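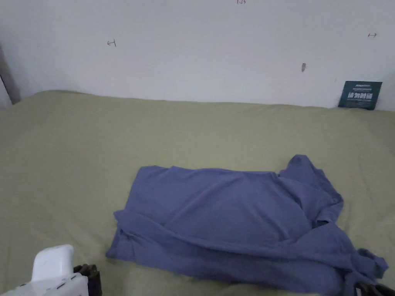

Dralport Student Robotics Club Takes Shirt Folding to the Lallell Open House

DRALPORT, May 12, 2019 - The Dralport Student Robotics Club will show its folding project to the public for the first time at the Lallell Open House in June, and the students can't wait to have people come by and ask questions.

The club has 14 members this year, most of them in their first or second year of working with robots. They picked laundry as their subject last fall, after a long evening of voting that very nearly went to a chess-playing arm instead. The goal sounds small: take one T-shirt, dropped in a heap, and end up with a neat rectangle. It has kept the whole club busy ever since!

"Everybody in the room already knew how to fold a shirt, so we thought we would be done by winter break," said Wing-sze Peng, the club's student president. "Then we tried to write down what our hands do. We filled a whiteboard and we still hadn't gotten to the second sleeve."

So the students set the writing aside and started recording. Working with a hand-held gripper in each hand, a member goes through the task while the motion is saved, and those recordings become the lessons the club's software learns from. The members take turns, and everyone has a style. Some go straight for the sleeves, some like to pull the cloth out flat first, and the club keeps all of it - clumsy tries included.

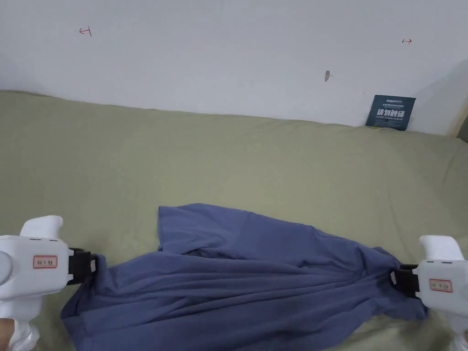
A blue garment stretched between two hand-held grippers during the club's folding work.

The team set itself a target of 3,000 recordings for the school year. As of this week the count stands at 3,463, and members are still signing up for extra sessions.

"I had penciled in 3,000 as something to dream about," said Musa Okafor, the faculty adviser. "They went past it in April and didn't even stop for cake. We had the cake later. I'm very proud of how carefully they label their work, too, which is the part that students usually try to get out of."

Labeling has been the job of Pak-hei Wu and Ngozi Lawal, who go through each recording and mark where one step ends and the next begins. The two also wrote Clotard, the small program the club uses to sort recordings by garment and by starting shape. Clotard began as a spreadsheet with too many colors in it. It now has a search box, a replay button and a growing list of feature requests from the rest of the club, and the pair plan to share the code with other school teams over the summer. 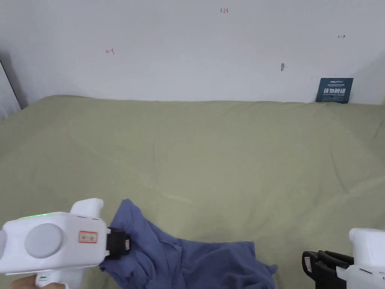 A crumpled garment: the left gripper at a raised fold of the garment, the right one off to the side.

At the open house, visitors will be able to pick up a pair of grippers and try a fold for themselves, with club members on hand to coach. There will be replays from Clotard on a big screen, and a wall of the students' sketches and notes from the fall. Younger visitors are very welcome, and no robotics experience is needed.

The club will also enter the student division of the Moldovan Challenge next season, its first competition. Team lead Pei-shan Shek is already making the practice schedule.

"Towels next, then pants," Shek said. "Somebody asked for fitted sheets and we all just laughed, but I did write it down."

New members can join at any time of year. Students who would like to sit in on a session before deciding are invited to speak to any member at the open house or stop by the club room after classes.

About the Dralport Student Robotics Club
The club is open to all students in Dralport and meets 2 afternoons a week during the school year. Members build, program and test their own projects with help from faculty advisers.

Press contact: Musa Okafor, Faculty Adviser, Dralport Student Robotics Club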